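# Rurkstead book swap moves into the old Wallden shop

The Rurkstead book swap has a new home. From this month the swap runs on Wednesday evenings in the former Wallden fabric shop on the main street, after two years in the back of the public library.

The library needed its back room for a children's reading program that starts in June. Zofia Głowacki, who has run the swap from its first night, began looking for another place in the winter. She looked at a church basement and a unit behind the gas station before the Wallden building came up.

"The basement was free, but it was damp, and you can't keep paper in a damp room," Głowacki said. "I went in there after a rainy week and I could smell it from the stairs."

Wallden closed its Rurkstead shop last fall. The owner of the building has let the swap have the front half of the ground floor for $110 a month, with heat included. The back half is still being used to store shelving and cutting tables. The rent is paid out of a coffee jar at the door and a yearly gift from Wedura, the hardware store across the street, which also lent a hand truck for the move.

The move took 3 trips in a pickup on a Saturday morning. Most of the books went in banana boxes from the grocery store. Głowacki said the boxes with handles cut in the sides were the only ones worth having, and that anything bigger got too heavy to lift once it was full of hardcovers.

## How the swap works

The rules have not changed. Bring a book, take a book. People who bring more than they take get a slip of paper with the balance written on it, and the slip is good for as long as the person can hang on to it. There is no charge and no sign-up. Children may take a book without bringing one.

Textbooks, encyclopedias and magazines are still not accepted. Neither are books with mold, loose pages or heavy water stains. Cookbooks with food on them are fine.

Books are handed in at the tables by the door, where they get a quick look before they are shelved. Anything with a cracked spine is set aside for mending. Old price stickers come off with a hair dryer and a plastic scraper, and pencil marks on the first page are rubbed out if they come out easily. Names and dedications in ink are left alone.

Głowacki said she likes the dedications. The swap once took in a gardening guide that had been given as a birthday present by three different people in turn, each of whom had signed below the last.

The new space has room for 80 feet of shelf, more than the library room had. Fiction takes up the long wall. Mysteries have been split out from the rest for the first time, something regulars had been asking for. History and biography are on the short wall near the radiator, and the children's books are in low crates under the window.

Large print has its own shelf by the door, at a height that can be reached from a chair. The shop has a level entrance from the sidewalk, and the library room had two steps.

## What people are bringing

The first night in the new room brought in 105 books, the most for any evening so far. A good share of them came from people clearing out houses in spring. Thrillers are still the biggest group by far, and Głowacki said the swap could use fewer of them. She would like to see more science fiction, more poetry and more picture books in good shape.

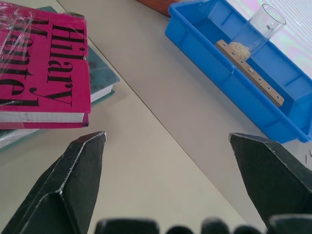 Hardcovers have been slower to find new owners than paperbacks, mostly on account of their weight. Several readers have said they would rather have something they can hold up in bed. The swap has started putting recent hardcovers face out at the end of each shelf, and those have been going faster than the ones with only their spines showing.

Plastic wrap is a matter of taste. Some people like to leave it on to protect the cover, and others peel it off before they get to the car. The swap takes books either way.

A reading group that used to meet at the Yip bakery is also planning to use the room, on the last swap night of the month after the shelves close. It reads long novels in sections, a few chapters at a time, and welcomes people who have fallen behind. Members are asked to bring their own chair cushion. The folding chairs came with the building and they are hard.

There are a few things still to be done. The lights over the fiction wall are dim at the far end, and a lamp is wanted there. The front door sticks and has to be pushed at the bottom. Głowacki is also looking for bookends, the heavy metal kind, and for a stepladder with no more than two steps.

Parking is on the street or in the lot behind Wedura, which is open to swap visitors after the store closes at 5:30. Cyclists can use the rack outside the bakery.

The swap is open from 6 to 8:30 p.m. Books should not be left on the doorstep between swap nights. Two boxes were left out in the rain the week before the opening - most of what was in them had to be recycled. Anyone with a large number of books to give, such as the contents of a whole house, is asked to stop by on a swap night first and arrange a time to bring them in.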